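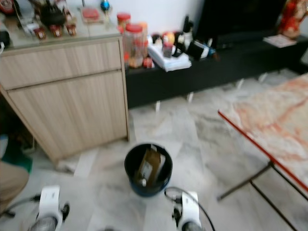 Dragica Dervishi
Customer Service Lead, Oller Moving & Storage

Moving and Storage: Frequently Asked Questions
Updated November 2020

These are the questions that come up most often by phone and at the front desk. If yours isn't covered, call the Hascombe office or stop by 2093 Custlow Road. The entrance for customers is on the side of the building, next to the loading bay.

How far ahead should I book?

For a local move, two weeks is usually enough. The end of the month fills first, and May is our busiest month by a wide margin. If your closing date isn't firm yet, book anyway and tell us it may shift. You can change the date once without a fee as long as we hear from you before the crew is assigned.

Do you come out to give an estimate?

Yes, for anything larger than a one-bedroom apartment. For smaller jobs we can work from a list sent by email. Please put everything on it, including what's in the basement and on the balcony. Most of the price disputes we deal with start with a storage unit or a garage that was left off the list.

How heavy can a box be?

We ask for 35 pounds or less in the small book boxes. Larger boxes can go over that if they are the double-wall kind we sell at the desk. Tape the bottom seam twice. Folding the flaps under each other without tape doesn't hold, and the crew will stop and tape those boxes on your time.

What do I do with cabinets and dressers?

Empty them. Clothing can stay in drawers if the piece is solid and going to the same floor level, but dishes, papers and anything that rolls must come out. Clear the top as well. A low cabinet used as a sideboard tends to collect a tea set, a tray and a few ornaments, and these take longer to wrap than people expect. Start with them a few days early — they are also the easiest things to do without.

If there is a sheet of glass on top, leave it in place until the crew arrives. We carry it separately, on edge, in a padded sleeve. Plain doors with no handles get a paper tape strip so they don't swing open on the stairs. The tape comes off clean if you remove it the same day.

Can I pack my own dishes?

You can, and many customers do. Wrap each cup on its own and stand plates on edge. A teapot should travel with its lid wrapped separately. We cover breakage in boxes our crew packed. Boxes you packed yourself are covered only if the box itself is visibly crushed or dropped.

Will my floors be protected?

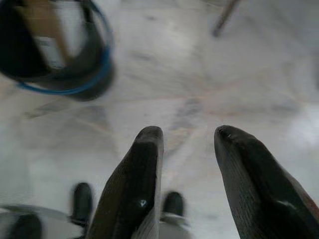

Floor runners are included in every move, at both addresses. We lay them from the front door to each room where furniture is being moved, and we tape them at doorways only. Before the runners go down, please sweep. Grit does most of the damage, and it collects in any surface with texture to it: shoe soles, caster wheels, the rubber feet on appliances. Even fine lines are enough to hold it, so wipe down anything textured that will touch the floor. Stone and tile need the runners as much as wood does. A dropped hand truck will chip a tile, and matching an old one is difficult.

My building requires an elevator reservation. Who makes it?

You do. Most buildings will only take it from the resident. Ask for a window that starts half an hour before we are due and tell us when it ends. If you live in the Spahić Building, the management office also needs our insurance certificate. Email us the unit number and we'll send it to them directly.

What won't you move?

Propane tanks, gasoline, paint thinner, ammunition, and open bottles of anything. We also don't take live plants on trips of more than 20 miles. Medications, passports and jewelry should go with you in your own car.

How does short-term storage work?

Your goods are loaded into wooden vaults at our warehouse and stay sealed until delivery. Storage is billed by the month, and a partial month counts as a whole one. If you need to get something out, give us a day's notice — the vaults are stacked and the one you want may not be on the bottom row. Put a label on the box you think you'll need and tell the crew, so it can be loaded last.

Should I tip the crew?

It's up to you. Tips aren't expected and don't affect the service. Cold water is appreciated in summer.

How do I make a claim?

Write to us within nine days of delivery. Include your job number, a short description of the damage, and a picture of the item if you have one. Keep the box and the packing paper until we've answered. For furniture, we normally send a repair person first and discuss replacement only if the repair can't be done.

How do I pay?

Card, check or bank transfer. The balance is due when the last item is off the truck. The foreman can take a card at the door.

This website uses cookies to improve your experience. By continuing to browse, you agree to our use of cookies. Accept | Read more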